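Waiver bids, tie rules and the cost of waiting: Heloísa Pimentel on the Skikero league

Most fantasy football leagues settle their waiver wire in one of two ways. Either the team at the top of a priority list gets the player, or every team submits a blind bid from a fixed season budget and the highest bid wins. Heloísa Pimentel has played under both systems and now runs the rules page for Skikero, a keeper league that moved to blind bidding when its old priority order became a source of complaints.

"The priority list rewards you for not using it," she said. "A manager would sit on the first spot until October and then claim a starting running back for free. It was legal under our rules. It made for a dull first month."

Each Skikero team starts the season with 300 units of budget. Bids are whole numbers, zero bids are allowed, and unspent budget disappears when the playoffs end. Claims are processed once overnight, at 3 a.m., and anyone not claimed in that run becomes a free agent until kickoff.
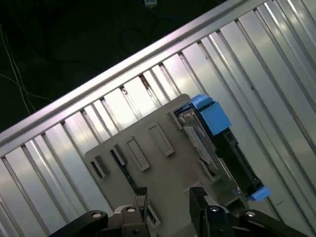

Slats and top rail of an aluminum rack.

Pimentel keeps a record of every winning bid along with the next bid below it. The second number is the one she studies. "If a player goes for 63 and the next bid was 2, the winner spent most of that money for nothing," she said. "You can't see the other bids beforehand, so I don't call it a mistake. But if the same manager does it every month, he's reading the news and not reading the league."

Her own method starts with need on the other rosters. Before she looks at a player's projection, she checks which teams have an opening at his position in the coming week, and how much budget each of them has left. A backup quarterback who inherits the starting job is worth little in a league where every team already has a healthy starter. In a bye week the same player may draw several serious bids.

She takes her projections from Plistaron, a spreadsheet that a former league member set up and that the group still shares. It estimates weekly points from snap share, target share and expected game total. She adjusts it by hand for weather and for kickers, where she finds it too generous. "It treats a kicker in a dome and a kicker in a crosswind as the same kicker," she said. 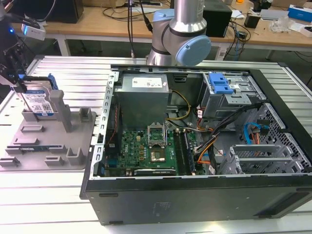
The adjustments are small, and she writes each one down before the games start so that she can check them later. Over a full season her changes to kickers have helped. Her changes to wide receivers have not, and she has stopped making them.

On timing, she is firmer than most of the people she plays against. She thinks budget should be spent early, while a new starter still has most of a season left to score. "A back who takes over a job in week three gives you eleven or twelve starts," she said. "The same back in week twelve gives you a few. People bid the same on both, and some bid more on the second one, as they have money left and feel they should use it."

The exception is the final stretch before the playoffs, when she holds a small reserve to cover an injury to her quarterback or tight end. She does not use it to block an opponent. Blocking bids, in her view, cost a roster spot as well as budget, and the opponent usually finds someone close to as good among the free agents.

Tied bids were the hardest rule to write. Stultar, the hosting site Skikero uses, breaks ties by submission time unless the commissioner changes the setting. Pimentel changed it. Ties now go to the team with the worse record, then to the team with fewer points scored. 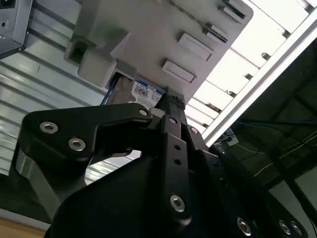
"Submission time favors whoever is awake," she said. "We have managers on night shifts and managers three time zones apart. A tie rule should depend on something that happened on the field."

There was one objection, from a manager who argued that the rule gives a losing team a second advantage on top of its keeper position. Pimentel agreed that it does. She left it in place after looking through her bid record and finding that most ties came on very low bids, for defenses and spare receivers.

Next season the league will vote on whether budget can be traded. She is against it. Once a team is out of the race its remaining budget has no value to its owner, and she expects it would be handed over cheaply in the last weeks before the trade deadline. If the vote passes, she wants a limit on how much one team can receive, and an earlier cutoff for budget than for players.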